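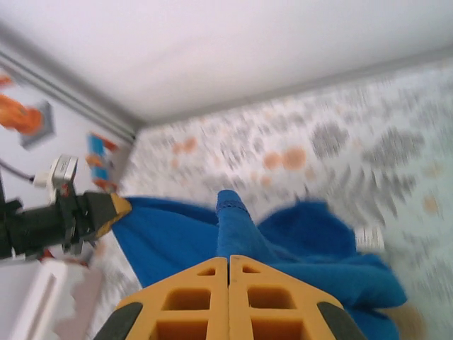

Home | About the Workshop | Bench Booking | Newsletter | Contact

Two-Arm Folding Bench: Progress Report from the Shared Workshop

Sunday, December 25, 2022

The two-arm bench in the rear bay of the Salota shared workshop has reached the stage at which it can be used by members other than its builders. The project was approved in June under the working name Kevach and has been led since then by Rosalba Farina, with electrical work by Maeve Ó Conaill. The following report covers the construction of the bench, the present state of the cloth-handling work, and the arrangements for access in the new year.

Members will recall that the original proposal was for a single arm intended to sort hardware into bins. The change to two arms and to clothing was made during the summer, after the project group concluded that sorting could be done well enough with a cheaper fixed mechanism. Cloth was chosen as a harder subject that requires no special materials. Garments have been supplied from members' own households, and further donations remain welcome. T-shirts in plain colors are preferred, in any adult size.

Construction

Both arms are attached to one aluminum rail along the front of the table. An earlier arrangement, with each arm clamped separately to the tabletop, was abandoned in the fall. The clamps crept under load, and the distance between the two bases had to be measured again at the start of every session. With the shared rail the distance is set once and checked with a steel rule. The mounting plates were cut on the workshop's own machine from stock left over from the Nic Aodha shelving project, and the group records its thanks for that material.

The enclosure has a plain back wall and pale side panels, joined at the back corners by metal profiles. Its purpose is to keep sleeves, bags and passing elbows away from the arms while they are moving. The left wall has been decorated with small robot figures, an addition that was not in the drawings but which the group has agreed to keep.

Cabling took longer than planned. Each arm needs enough slack to reach across the table and fold back on itself, and the first set of cables was too short by a hand's width. The replacements are longer and run in open loops over the arms. Ms. Ó Conaill has asked that no one tie these loops down for the sake of appearance. A cable tied at the elbow was the cause of the only damaged connector to date.

Total spending on the bench stands at $3,000, including the replacement cables and one spare motor. The workshop's Jikeo fund for member projects met the greater part of this amount, and the remainder was paid by the project group.

Cloth handling

Work at present is limited to three tasks: spreading a shirt that has been dropped in a heap, turning it to a known direction, and making the first fold. The second and third folds have been tried but are not yet part of the regular program. 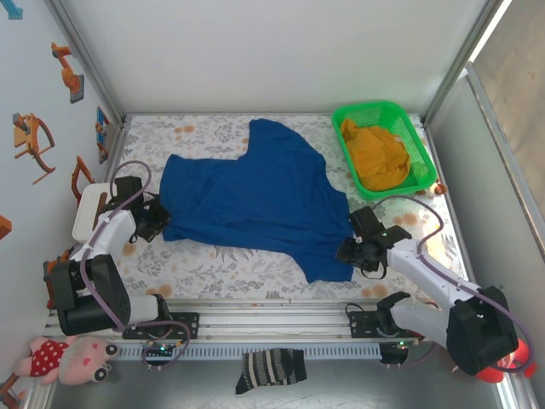 The grippers at either end of a blue T-shirt on the two-arm bench.

Spreading remains the least dependable of the three. A heap of cloth offers many ridges that look suitable for gripping, and a good number of these are a middle fold with no edge in it. When the arms lift such a fold, the garment comes up as a bundle and must be put down again. The group's present practice is to lift, let the cloth hang, look for a hem or a sleeve end, and then regrip. In the most recent set of 30 trials with a single shirt, the arms reached a usable flat position in 10 without help from an operator. Ms. Farina regards this as a fair baseline and has asked that it be reported without adjustment.

The printed table cover was introduced on purpose. Early tests on a bare white surface gave better results than the method deserved, and performance dropped as soon as the background was changed. The leaf and blossom pattern is closer to what would be met on a bed or a kitchen table. Members who book the bench are asked to leave the cover in place and to smooth it before starting – a wrinkle in the cover can be gripped along with the shirt.

Grip force is also under review. The fingers hold thin jersey well, but thick towel-like fabric tends to spring out when the two arms pull apart. Softer pads have been suggested, as has a slower pull. Both will be tested before any change is made to the fingers themselves.

Access and safety

From January, the bench may be booked in the same manner as the lathe and the laser cutter. Each session is limited to two hours. A member must complete a short introduction with either Ms. Farina or Ms. Ó Conaill before booking alone. Groups for the introduction are limited to 8 persons.

The following rules apply during every session:

- The stop button is to be tested before the arms are powered.
- Hands are to stay outside the enclosure while either arm is live.
- Long hair is to be tied back, and scarves and lanyards removed.
- Garments are to be returned to the basket at the end of the session.
- Faults are to be written in the bench log, including those that clear by themselves.

The electronics below the front rail are not to be unplugged between sessions. Power is to be cut at the wall switch only.

Next steps

The group intends to complete the pad tests first and then return to the second fold. A proposal to add trousers and socks has been received and will be considered when the shirt work is more settled. Members with experience in sewing or garment repair are particularly invited to take part, as several of the open questions concern how seams and hems behave when pulled.

Comments

T. Okafor: Will the introduction sessions be offered in the evening? I cannot attend during working hours.

R. Farina: Yes. At least one session each month will be held in the evening, and the times will be posted on the booking page.

benchrat: 10 out of 30 is better than my kids manage. I have a bag of plain shirts to drop off, mostly large.

Lindqvist: Could the plate drawings be put in the shared folder? I would like to use the same hole pattern for a camera stand.

Recent items

Laser Cutter Extraction: Filter Replacement Schedule
Nic Aodha Shelving Project Completed
Jikeo Fund: How to Apply
Winter Opening Hours
Tool Library Returns Reminder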